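Ticket: Pasell office, label printer dropping off network
Opened by: Satish Palaniappan
Assigned: Dwight Penner
Status: pending user
Priority: normal (was high)

Satish, 8:10 am
Label printer in the Pasell stockroom gone again. Shows offline on all the Windows machines, green light on the printer itself. Power cycle brings it back, then it drops after 17 minutes, timed it twice. 400 labels due out to Grerthorpe by lunch. Help

Dwight, 8:32
Print a config page pls, hold the feed button til it blinks. Need the IP and the lease info.

Satish, 8:41
Config page says DHCP, address ends in .7. Gateway looks right. Lease time blank?

Dwight, 8:55
.7 is outside the pool. Pool starts at .50. So either somebody set that by hand or it's getting an address from some other box. Anything new plugged in back there since October?

Satish, 9:20
Asked around. Caron people put in a small router by the packing bench so they could get wifi on their tablets. It's plugged into our switch, LAN side.

Dwight, 9:22
That'll do it. Unplug the cable between that router and the switch. Leave the router on, doesnt matter. Then restart the printer and send me a new config page.

Satish, 9:40
Done. Now ends in .83, lease shows. Printed 20 test labels ok.

Dwight, 9:44
Good. Reserved .83 for it on the DHCP server. Windows machines still have the old port so they'll say offline. On each one: printer properties, Ports tab, add standard TCP/IP port, put in the new address, untick SNMP status. Dont delete the old port until the queue is empty or it hangs.

Satish, 10:35
Four machines done. Fifth one prints but every label is shifted down, the barcode runs over the gap.

Dwight, 10:50
Stock size in the driver, most likely. That PC fell back to default when you changed the port. Copy the settings from one of the good ones, then run calibrate from the printer menu. Also what are the labels going on?
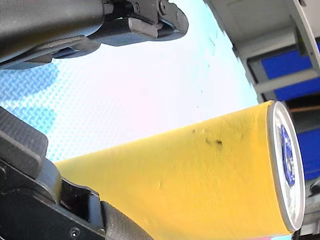 Satish, 11:15
Calibrate fixed the shift. Labels are for the Mollach order, 800 total, 400 today and the rest after. Mostly flat cartons but a few go on curved stuff, think cans, so I need the small size for those and the wide ones for cartons. Can both sizes live on the same printer or do I swap the driver setting each time?

Dwight, 11:28
Add the printer twice on that PC, same port, two names. Set one small one wide. Recalibrate when you change the roll. Turn off "save last used" or it will mix them up agian.

Satish, 11:52
Both set up. First 400 printing now, no dropouts so far. Caron want their wifi back tho

Dwight, 11:58
They can have it once DHCP is off on that router. Need the admin login from them. Leaving this open till I get it, setting to pending.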